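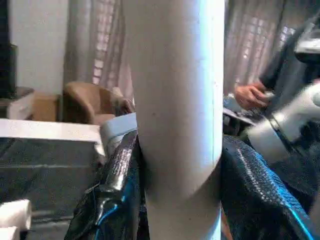

Início » Notícias » Bairro » A biblioteca de Closto volta a abrir à noite

Já andava a ouvir a conversa no café há semanas, mas só acreditei quando vi o papel colado na porta: a partir de novembro, a biblioteca de Closto volta a ficar aberta até às 22h. Confesso que li aquilo duas vezes e depois ainda fui lá dentro perguntar, não fosse ser um horário antigo que alguém se esqueceu de tirar!

Não era. A sala grande do primeiro andar, a das janelas viradas para o rio, vai funcionar em horário alargado, e a sala infantil continua a fechar às 18h, como até agora. Quem mora cá há mais tempo lembra-se de que isto já foi assim. Eu estudei naquela sala para os exames da faculdade, com um termo de café escondido na mochila (era proibido, continua a ser proibido, e toda a gente levava). Depois o horário encolheu, primeiro para as 20h, depois para as 19h, e quem trabalha o dia inteiro deixou simplesmente de lá pôr os pés.

A mudança começou com um abaixo-assinado que passou pela padaria, pela farmácia e pela escola secundária, e que juntou 2000 assinaturas. Para uma terra do nosso tamanho é obra. Eu própria assinei na fila do pão, com uma caneta que mal escrevia, e nem me lembrei mais do assunto até o tema ir parar à reunião da junta, na primavera.

Quem tem puxado por isto é a Kylie Faulkner, que dirige a biblioteca e que muitos leitores conhecem das sessões de leitura em voz alta. Apanhei-a no balcão, entre duas devoluções, e ela foi bastante prática. "O que as pessoas nos pediram foi uma mesa, uma tomada e silêncio depois do jantar", disse-me. "Não é um pedido muito complicado, mas obrigou a refazer as escalas todas." Vão entrar duas pessoas novas para o turno da noite, e o contrato com a empresa de limpeza teve de ser revisto, porque a equipa entrava precisamente às 19h30.

Perguntei-lhe pelo aquecimento, claro. Quem lá passou um inverno sabe do que falo - aquela sala era um gelo, líamos de casaco e cachecol. Parece que as janelas do lado do rio foram calafetadas durante o verão e que o sistema já foi ligado à experiência. Fico a aguardar janeiro para dar a minha opinião.

E há livros, que afinal é para isso que a casa existe. A biblioteca recebeu 500 volumes novos, uma parte comprada e outra vinda da doação da antiga livraria Halliday, que fechou as portas no ano passado e deixou muita saudade na rua do mercado. Desses, 215 já estão catalogados e prontos a levar para casa. Há muito policial (fiquei contente), alguma poesia, uma prateleira inteira de livros de jardinagem e uma coleção de guias de viagem tão antigos que já valem mais pela graça do que pela informação. Trouxe comigo um sobre Trieste e ainda não o larguei.

O empréstimo continua gratuito para quem tem cartão de leitor. Para fazer o cartão é preciso levar um documento de identificação e um comprovativo de morada, e fica pronto na hora. Os estudantes deslocados podem usar o comprovativo de matrícula, coisa que antes dava sempre discussão ao balcão e que agora está escrita no regulamento. Cada leitor pode levar até seis livros de cada vez.

O ponto que me deixa com mais dúvidas é o transporte. O último autocarro da Rirnum em direção à parte alta sai às 21h40, ou seja, vinte minutos antes de a biblioteca fechar. Quem vive lá em cima ou sai mais cedo ou faz a subida a pé, e aquela subida, à noite e com chuva, não é brincadeira nenhuma. A Kylie contou-me que já escreveu à transportadora a pedir um ajuste e que ainda não teve resposta. Quem vem de carro pode usar o parque do mercado, que depois das 20h não se paga.

Também há novidades no piso de baixo. O café Okico, que explora o bar da entrada, vai acompanhar o novo horário, pelo menos até às 21h, com sopa e tostas. Provei a sopa de abóbora ao almoço e digo já que volto. Só não se pode levar nada para cima, e o aviso na escada está agora em letras bem maiores do que no meu tempo.

Na primeira noite há uma leitura aberta, às 20h30, e qualquer pessoa pode inscrever-se ao balcão para ler uma página à sua escolha. Eu já pus o meu nome na lista, com alguma vergonha, e ainda estou indecisa entre um conto e o guia de Trieste. As inscrições ficam abertas até à véspera.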